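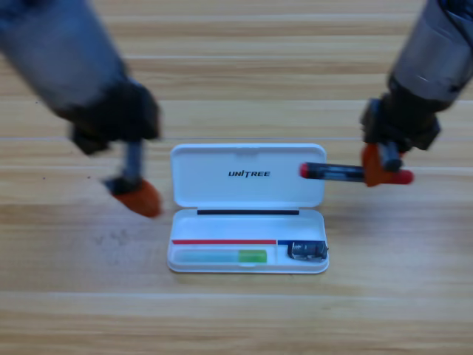
图1 双臂采集工位,右侧夹爪夹持记号笔,白色文具盒处于打开状态

面向双臂模仿学习的文具收纳示教数据采集
课程项目报告(终稿)
撰写:Seren Bellis、Meron Gebremichael
2020年7月15日

摘要
本项目针对“文具入盒”任务建立了一套双臂遥操作示教数据集,代号Juster。数据集共含3403条有效片段,用于训练行为克隆策略。报告说明任务定义、采集流程、片段筛选标准和标注方法,并给出采集阶段的主要问题。策略训练结果另见课程组的Galanis报告,不在本文范围内。

1 任务定义
任务对象为一只带铰链盖的白色文具盒及若干小件文具。完整任务分为4个阶段:开盖、抓取、放入、合盖。每个阶段单独存为一条片段,阶段边界由操作员踩踏板标记,事后由标注员复核。放入阶段的成功条件为:笔身完全落入托盘,两端不搭在盒沿上,夹爪松开后笔不随指尖移动。合盖阶段要求盖沿与盒体贴合,允许一次补压。
取出动作与放入动作分别采集,不以倒放放入片段的方式生成。初期曾尝试倒放,夹爪闭合时刻与接触时刻的先后关系不正确,该批数据已全部删除。

2 采集系统
遥操作端采用主从映射,左右臂独立控制。采集软件为实验室自行维护的Tikix,同步记录关节角、夹爪开度和工位相机图像。时间戳以控制器时钟为准,图像按最近邻对齐。3月份首次联调时,图像流比关节流平均滞后约31毫秒,后在写盘前加入固定补偿。补偿值每次开机重新标定,写入片段头信息。

3 采集流程
每轮开始前,操作员将文具盒放回桌面中部,朝向在小范围内随机扰动。随后按随机表摆放文具,双臂回到待机位,确认夹爪归零后开始记录。单名操作员连续工作不超过3轮即轮换,用于控制疲劳引起的轨迹抖动。
双臂分工不作硬性规定,由操作员自行选择。数据中因此存在单臂完成和双臂配合两类轨迹,标注时以字段区分。
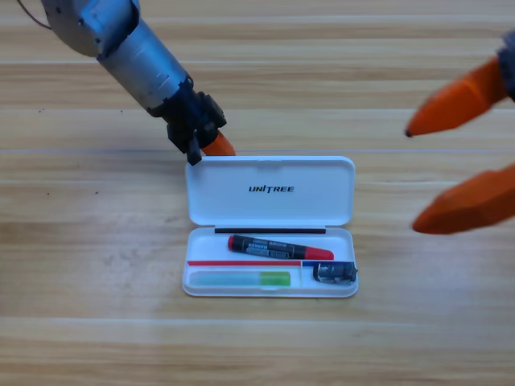 图2 记号笔位于托盘内,左臂指尖靠近盒盖上沿

4 筛选与标注
以下片段判为无效:夹爪与盒体碰撞导致盒体明显移位;记录中途丢帧;操作员中断。抓取失败后重新抓取并最终完成的片段予以保留,标记为“含恢复”。初版规则曾将此类片段剔除,训练出的策略在首次抓空后停滞不动,故修改规则。
标注工具为Grinden,逐帧显示夹爪开度曲线。两名标注员对阶段边界意见不一致时,取较晚的一帧。

5 存在的问题
(1)细长笔身横向夹持时易绕指尖转动,入盒姿态偏差较大,在放入阶段的失败中占多数。
(2)盒盖内面为光面白色,在部分光照下反光,影响边缘检测。目前仅调整了灯位,未更换道具。
(3)快速移动段的图像存在运动模糊。本期未提高快门速度,原因是增益上升后噪声超出预期。
(4)全部数据来自同一张木质桌面,背景缺乏变化,策略对其他桌面的适用性未经验证。

6 后续工作
增加桌面材质与盒体颜色的变化;在指尖加装力传感器,以接触力信号辅助判定阶段边界;将“含恢复”片段单独加权训练,与均匀采样作对照。

读者评论

匿名读者:边界不一致时取较晚一帧,会不会让抓取阶段混入放入动作的起始部分?建议给出两名标注员的帧差分布。

M. Gebremichael 回复:会混入少量。帧差分布已整理,下一版附在附录里。

路过的研二:倒放那段很有用,我们组上学期也踩过这个坑。请问踏板信号和关节数据走同一条总线吗?

S. Bellis 回复:不走同一条,踏板单独接采集主机,按主机时间换算到控制器时钟。

匿名读者:第5节第(1)条,换成带凹槽的指尖试过没有?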